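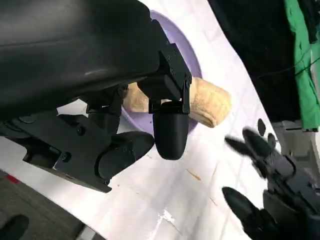

Poste à deux pinces, assiette lavande et objet beige, vue de la caméra de poignet.

Compte rendu de la réunion du projet Dzene, janvier
Présents : Tõnu Strazds (Furnar), Edgars Lukoševičius (Clindeck), équipe de Jerby
Début : 14 h 10

1. Approbation du compte rendu précédent
Le texte est approuvé avec une correction : au point 4, il faut lire « poignet » et pas « poignée ».

2. État des démonstrations
Edgars Lukoševičius présente l'état du jeu de données pour la manipulation à deux bras. Nous disposons de 149 démonstrations enregistrées en téléopération, dont 146 sont retenues pour l'apprentissage. Les 3 autres ont un décalage entre les horloges des deux caméras de poignet et restent archivées à part.

3. Méthode
Tõnu Strazds rappelle que la politique reçoit seulement les images des poignets et la position des articulations. La question principale est l'occultation : quand la pince est proche de l'assiette, son boîtier en cache une grande partie.

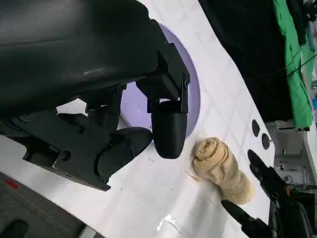 Il propose de garder dans l'entrée une courte suite d'images anciennes, pour que le modèle se souvienne du bord de l'assiette. L'équipe de Jerby préfère comparer d'abord avec une caméra fixe, car la mémoire augmente le temps de calcul. Après discussion, il est convenu de tester les deux variantes avec les mêmes données.

4. Évaluation
Chaque variante sera évaluée sur 70 essais. Un essai est compté comme réussi si l'objet est lâché à l'endroit demandé et si l'assiette n'a pas été déplacée. Le cas où la deuxième pince touche l'objet sans le saisir reste à définir.

5. Actions
E. Lukoševičius : corriger la synchronisation des horloges.
T. Strazds : préparer la variante avec mémoire.
Jerby : installer la caméra fixe et envoyer sa calibration.

6. Divers
Le rapport intermédiaire sera écrit en anglais. La prochaine réunion se tiendra chez Furnar, en février.

Fin : 15 h 35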